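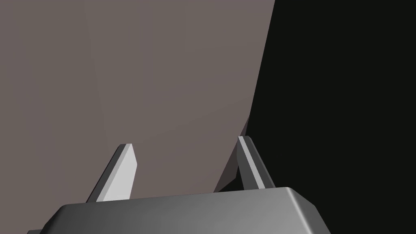 Library late opening is back, and I'm thrilled

News > Local > Community

Search this site Enter keyword Go

7 Oct 2023
By Venla Turunen

If you've been missing the late evenings at Nigatu library as much as I have (my books have been overdue since the summer), good news! The doors will stay open until 8 on Thursdays again, starting this week, and the reading room upstairs is included this time.

I popped in to ask Ngan-ling Au, the branch manager, how they'd managed it. A lot of letters, she told me. They had 100 replies to the survey by the front desk and 97 of them wanted the evenings back. I'd love to know what the other 3 were thinking, but she wouldn't show me the forms.

The café won't be serving after five, so bring a flask if you're planning a long sit. You can drink in the foyer but please don't take it near the local maps, as Radymyr Tkachenko has only just finished putting them back in order and he did ask me to mention it.

The knitting group is moving to Thursdays too and has room for a few more. Beginners are fine – I went last March and could barely cast on. There's a sign-up sheet by the returns trolley, or you can just turn up with needles.

The late hours run until the end of March, when the council will look at them again. The car park behind the building still shuts at seven, so use the one on Tuluvum Road.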